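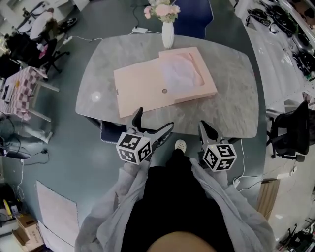

I've been meaning to write up how we look after the hand-held grippers since October, when Bianka Pálfi asked me for "the short version" and I talked at her until her tea went cold. So Bianka, if you're reading, this is for you, and I'm sorry it still isn't short!

We look after a pair of them in our corner at Dunlow, a left and a right, and we call the whole set-up Mollus (a name that stuck before I arrived, so don't ask me). You hold one in each hand and do an ordinary job at a table, and each gripper has a white cube on it with black and white square patterns, which is how the software works out where your hands have got to. I'm very fond of them. They do need a bit of mothering, though, and most of the mothering is dull.

I start with the cubes. I wipe each face with a dry lens cloth, and I do mean dry, as I once used a damp one with a drop of washing-up liquid and lifted the corner of a pattern clean off. Tímea Juhász was very kind about it and printed me a new set that same afternoon. If a face has a scratch through one of the black squares I change it there and then. You can get away with it for a while and then your left hand starts jumping about on the screen like a startled frog, always at ten to five.

Then the fingers. Open and close each one slowly, and listen. A good one makes hardly any noise at all. If there's a click at the same spot every time, the little screw at the root has usually backed out, and it wants a quarter turn and no more. I keep the small driver on a ribbon because I've lost two of them under the radiator. Check that both fingers meet at the tips as well, by closing them on a strip of paper and giving it a tug. If it slides out, they need setting again, and I'd put the kettle on first.

The cables get more of my attention than anything else. They spend their lives on the floor, and the floor is where feet are. I run mine through my fingers from the gripper end downwards, feeling for flat spots and kinks, and I've got into the habit of walking the line before I pick anything up. Our spare came from Bognár and it's a touch stiffer than the old one, which tugs at your wrist until you get used to it. I rather like it now, but Tímea can't bear it.

Last comes the calibration, which I used to dread. You hold both grippers still over the table, let it take its 11 readings, turn your wrists over and let it take 11 more. Breathe normally! I used to hold my breath and wobble dreadfully by the end. After that I do one slow practice go with whatever is on the table, picking up nothing, only reaching and coming back, and watch whether both cubes stay found the whole way.

Everything goes in the logbook, even when there's nothing wrong. We're on entry 3319, and I had to go back to 197 last week to find out which way round the left finger pads were fitted. The note was in my own handwriting and I could barely read it, so I've promised Tímea I'll print in capitals from now on.

I still need to write about charging and the storage case, but I'll save those for when the new foam has come.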